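Textile Conservation Workshop, Durnero Building
Notebook 7, February
Subject: Adhesive trials for the Mundton banners, second series

Monday, morning

Opened the second series of starch paste trials. The first series was closed with an unsatisfactory result on the silk samples, and the entries in Notebook 6 should be read before this one. The linen results from the first series stand and will not be repeated.

Stock paste prepared from the remaining Flestel wheat starch. Soaked overnight in deionized water, then cooked in the double pan with constant stirring. Total water 600 ml. The paste cleared later than expected and was held on the heat until it pulled away from the spoon in a sheet. Cooled under a film of water, passed twice through the horsehair sieve, then once more after a small lump was found on the brush.

Colleagues are reminded that the smaller sieve is for paste only. It was found this morning with dried methylcellulose in the mesh and had to be soaked before use.

Two working dilutions were made from the stock and labeled A and B. A is the consistency of heavy cream. B is thinner and runs off a vertical brush in drops. A third dilution had been planned but was left out, as the silk in the first series showed tide lines with anything wetter than B.

Sample strips were cut from the new habotai, all along the warp, 200 mm long. The earlier strips were cut in both directions and the peel results could not be compared fairly. Edges were left raw. Support strips are the same silk, dyed to the Mundton ground color in the January bath. The dye has come out slightly too green in daylight and acceptable under the gallery lamps. No correction will be made until the adhesive has been settled.

Paste was brushed onto the support through polyester screen, allowed to lose its shine, and laid down under silicone release paper. Weights as in the first series. The A strips were laid first. One A strip was set down crooked and lifted again, and it has been marked with a red thread and should be excluded from the peel test.
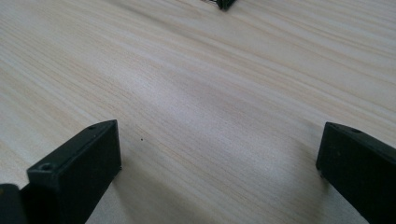
L. Georgiou

Afternoon

Relative humidity in the workroom was lower than in the morning and the paste was setting faster on the brush. The B strips were therefore completed in two short sessions with fresh paste each time. It would be preferable in future to lay both dilutions in the same half day.

First A strips uncovered. Handling is stiffer than hoped. When bent over the glass rod, the bonded area does not follow the curve as the unbonded silk does, and a faint line shows where the paste ends. There is no visible staining on the face. The bond itself appears even, with no blisters under raking light.

The B strips were uncovered last. They are softer in the hand and closer to the drape of the original. One corner had not adhered, probably from too little paste at the end of a brush stroke. The other corners held when lifted lightly with a spatula. Peel test to follow when all strips have conditioned fully.

Thread count on the loose fragment from banner two was checked again at the request of the registrar's office. The earlier figure in the condition report was taken from a distorted area near the fringe and should be replaced. The new count has been entered on the treatment sheet and initialed.

Matters arising

1. The Mundton museum has asked whether the painted central panels can be treated with the same paste. The answer at present is no. The paint layer on banner one is sensitive to moisture, and a solvent-reactivated film would need separate trials. A reply has been drafted and is in the correspondence folder.

2. Starch stock is low. The remaining jar holds 290 g. This will cover the present series and one full-scale mock-up, but not the treatment. An order has been requested under item code 548. The same grade must be supplied, as the results here cannot be carried over to another starch.

3. The blotters on the lower shelf have picked up a smell of damp. They should be aired before use and the bottom few discarded.

4. Unused A and B paste is in the refrigerator in covered jars. Both are to be thrown out at the end of the week whether or not they look sound.

To do next

Peel test on all strips except the one with the red thread. Repeat B on a strip with a mended split, placed so that the split crosses the paste line. Compare drape against the detached fringe lining from banner three. Ask the dye room for the January recipe card, which was not returned to the file.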